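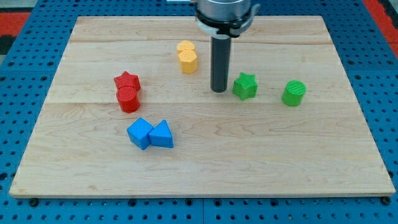

Colored blocks on a wooden board, Activity Room 2.

Cernesthorpe Community Learning Center
Indoor Premises and Equipment Inspection
Checklist with Inspector's Comments

Report number: 2413
Period: October, interim inspection
Areas covered: Main entrance and lobby, Activity Room 1, Activity Room 2, kitchen, restrooms, storage corridor
Inspector: Jasmina Yordanov
Accompanied by: Noboru Sekiguchi, Facilities
Copy to: Vikas Gautam, Center Manager; Roxana Ciobanu, Children's Programs

Ratings used in this report
S - Satisfactory. No action required.
A - Attention. Action required before the next scheduled inspection.
U - Urgent. Item or area to be withdrawn from use until corrected.
N/I - Not inspected on this visit.

Section 1. Entrance and lobby

1.1 Entrance doors open fully and close without slamming: A
The closer on the left-hand door is set too strong for small children and for visitors using walkers. Facilities to adjust. The right-hand door is satisfactory.

1.2 Floor mat flat, with no curled edges: S

1.3 Exit route clear to full width: A
Two stacks of folding chairs were found against the wall beside the notice board. The remaining width met the requirement, but the chairs are not to be stored there. They were moved to the storage corridor during the visit; see also item 5.2.

1.4 Emergency lighting test record up to date: S
Record seen at the front desk. Entries are initialed but several are not legible. Staff are asked to print their names.

1.5 Sign-in book available and in use: S

Section 2. Activity Room 1

2.1 Floor free of trip hazards: S

2.2 Electrical outlets covered where accessible to children: A
One cover missing behind the reading bench. Replacement covers are held by Facilities.

2.3 Window restrictors fitted and working: S
All restrictors tested by hand. The one nearest the door is stiff and should be lubricated.

2.4 Blind cords secured out of reach: U
The cleat for the center window blind has pulled out of the wall and the cord was hanging free. The cord was tied up at height by Mr. Sekiguchi as a temporary measure. The blind is not to be operated until the cleat has been refixed into a solid part of the wall. The previous fixing was made into filler.

2.5 Shelving secured to wall: S

2.6 Temperature suitable for seated activities: S

Section 3. Activity Room 2

3.1 Tables stable and level: S

3.2 Work surfaces and boards free of splinters, open joints and raised edges: S
Wooden boards were checked by running a gloved hand along the edges and across the glued joints. Boards should be wiped with a damp cloth and stood on edge to dry. They should not be left lying in water in the sink, as was noted at the last inspection.

3.3 Small items suited to the age group using the room: A
Blocks, counters and similar small pieces are suitable for the older groups. The toddler session on Saturday uses the same room, and there is no written arrangement for clearing small pieces away before it begins. Ms. Ciobanu is asked to add this step to the room changeover sheet.

3.4 Painted and colored items free of flaking: S

3.5 Storage bins labeled and fitted with lids: A
Four bins have no lids. New lids to be ordered from Baletti to match the existing bins. If they are no longer supplied, the bins should be replaced as a set.

3.6 Hand-washing supplies available: S

3.7 Noise from ventilation at an acceptable level: A
A rattle can be heard at the higher fan speed. Facilities believes that a grille screw is missing. This is a comfort matter and does not restrict use of the room.

Section 4. Kitchen

4.1 Refrigerator temperature within range: S
Thermometer reading agreed with the daily log.

4.2 Food dated and covered: A
Two open containers carried no date and were discarded. The rule applies to staff lunches as well as to program food.

4.3 Fire blanket mounted and accessible: S

4.4 Cleaning products locked away: S
The cabinet was locked. The key was hanging on a hook directly beside it and has been moved to the office.

4.5 Dishwasher door seal intact: A
The seal is worn at the lower corner. The service contractor, Després, has been notified by the Center and a visit is awaited. Staff should check for water on the floor after each cycle until the repair is made.

4.6 First aid kit complete: A
Burn dressings are out of date. All other contents were in order.

Section 5. Restrooms and storage corridor

5.1 Restroom floors clean, with wet floor signs available: S

5.2 Corridor storage stable and below shoulder height: A
Acceptable at the time of inspection, but the folding chairs moved from the lobby leave very little spare room. The Center should decide whether all of the chairs are needed. The former coat area by the Brivard Street exit is not to be used as overflow storage.

5.3 Fire door closes fully onto latch: S

5.4 Ladder tagged and inspected: N/I
The ladder was on loan to another site. It is to be inspected on return and before use.

5.5 Hot water at hand basins within safe limit: S

Action list

Item 2.4, blind cleat - Noboru Sekiguchi - immediate
Item 4.6, burn dressings - Mackenzie Sutherland - within one week
Item 2.2, outlet cover - Noboru Sekiguchi - within one week
Item 3.3, changeover sheet - Roxana Ciobanu - before the next toddler session
Item 1.1, door closer - Noboru Sekiguchi - within the month
Item 3.5, bin lids - Roxana Ciobanu - within the month
Item 3.7, ventilation grille - Noboru Sekiguchi - within the month
Item 4.5, dishwasher seal - Vikas Gautam to follow up with contractor
Items 1.3 and 5.2, chair storage - Vikas Gautam - decision required
Item 4.2, food dating - reminder to all staff

General comments

The premises were found to be clean and in regular use. Most of the items marked for attention are minor and can be completed by Facilities without outside help. The inspector notes that item 1.3 was also raised in the previous report and requests a written reply on this point.

Completed actions should be initialed on the office copy of this list and returned to the inspector. Item 2.4 will be checked in person.

Signed: J. Yordanov, Inspector
Received: V. Gautam, Center Manager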